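The Line Walk

We left the Lirmont trailhead before the fog lifted, my sister and I and the dog, with a thermos and a map so old that Evbridge was spelled wrong. I had wanted to show her the ridge for years! She lives in a city with no hills at all, and I kept telling her that you can stand at 3,354 feet and see two rivers at once, and she kept saying sure, sure, and changing the subject.

The first hour was all hemlock. Big, dripping, wonderful hemlock, with moss up to my shoulder and a winter wren going off like a tiny alarm clock. My sister stopped every few minutes to touch something. I loved that. I had forgotten a person could be new to bark.

Then we crossed the survey stakes. Pink ribbon, one after another, straight up the slope toward Moodley Dam. They marked where the pipeline would go, if it went, and the swath would be 59 feet wide the whole way.

"Through here?" she said.

"Through here."

She looked at the ribbon, then up into the crowns, and the dog sat down on her foot.

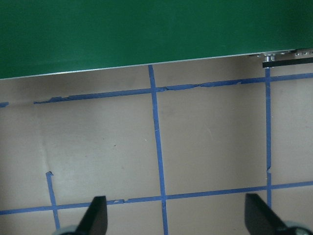
The Hearing

It was held in the grange hall at Emmont, a month later, in August, and it was hot enough to wilt the flyers. I had expected maybe a dozen people. They were standing along the walls! There were kids on the windowsills, a man with a fishing net still over his shoulder, and a whole row of retired mill hands who had brought a petition with 1,000 names on it and kept patting the box as if it might wander off.

My sister had taken the bus, all 40 stops of it. She signed up to speak before I did.

She had written three pages and she read none of them. She told them about the wren. She did the wren, in fact – the full song, at top speed, into a microphone that squealed back at her – and the hall went quiet and then somebody up front laughed out loud, and so did one of the commissioners.

They put off the vote until spring. We drove home with the windows down, arguing happily about which trail to take on Saturday, and she said she wanted the long one.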